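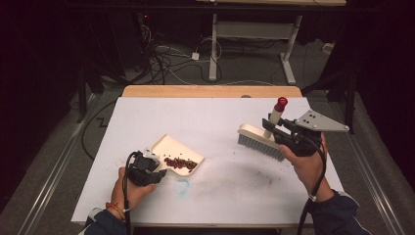
Small dry spills are among the most common cleaning jobs in a shared kitchen or workroom, and they are usually dealt with using whatever brush is nearest. This report considers how the choice of brush and the angle of the pan affect the time needed to clear spilled dried beans from a flat table. The work was carried out at Stendholm College in August by Teodor Hovland and Younes Slaoui as part of the second-year module in Household Materials and Methods. A table covered with a large sheet of white paper was chosen as the test surface, as dark reddish-brown beans show clearly against it and any marks left by sweeping can be seen afterwards. The pan is cream plastic with a shallow tray, and the scrub brush, also cream, has dense bristles and an upright handle with a red knob.

1. Purpose

The college kitchen guide recommends a soft hand brush for dry spills and a scrub brush for wet floors and sinks. In practice the scrub brush is often the only one within reach. The aim was to establish whether it is a reasonable substitute on a tabletop, and to suggest wording for the next edition of the guide.

2. Materials

Two brushes were compared. The first was the soft hand brush issued with the Ulden cleaning set, which has long, flexible bristles. The second was the scrub brush. The same pan was used with both. The beans were taken from one bag and inspected beforehand so that split or broken ones could be removed. Fresh paper was laid at the start of each session and smoothed by hand towards the table edges. It was not taped down.

3. Method

Each trial began with one level scoop of beans tipped on to the middle of the paper from a low height. The person sweeping stood at the near side of the table and held the pan in the left hand and the brush in the right. Timing started when the brush first touched the paper and stopped when no whole beans remained outside the pan. Crumbs were disregarded for timing but were noted on the record sheet.

The pan was used in two positions: with the lip flat against the paper, and with the back raised slightly so that the lip pressed down. The authors exchanged roles halfway through each session. A total of 84 trials were completed, divided equally between the brushes and between the pan positions. Practice runs were not recorded.

4. Results

The soft brush was quicker in most trials. Its bristles spread on contact and carried a wide line of beans towards the pan in a single stroke. The scrub brush moved fewer beans at a time, and a firm stroke tended to flick the outermost ones sideways. With short strokes and light pressure the difference became small, and the slowest trial of all, at more than 30 seconds, was made with the soft brush and the pan lying flat.

Pan position mattered more than had been expected. When the back of the pan was raised, beans crossed the lip easily but were inclined to roll out again if the pan was moved. When the pan lay flat, a few beans regularly stopped just short of the lip and had to be pushed a second time. Both authors came to prefer a slight tilt, with the pan kept still until the last stroke.

The scrub brush left greyish smudges on the paper where the same area was swept repeatedly. The soft brush left fainter marks. The cause was not investigated.

5. Limitations

Only one size of bean was used, and results for rice or lentils may differ. Both authors are right-handed. Paper also has more grip than a bare tabletop, and on two occasions the sheet moved during a stroke and the trial had to be repeated. A second surface was planned but could not be fitted into the time allowed.

6. Recommendations

It is recommended that the guide continue to name the soft brush for dry spills, and that a scrub brush be listed as acceptable for beans and similar items provided that short, light strokes are used. A sentence on pan position should be added. The record sheets are held with the module papers in Room 244 and may be consulted on request.

Submitted 2021-10-01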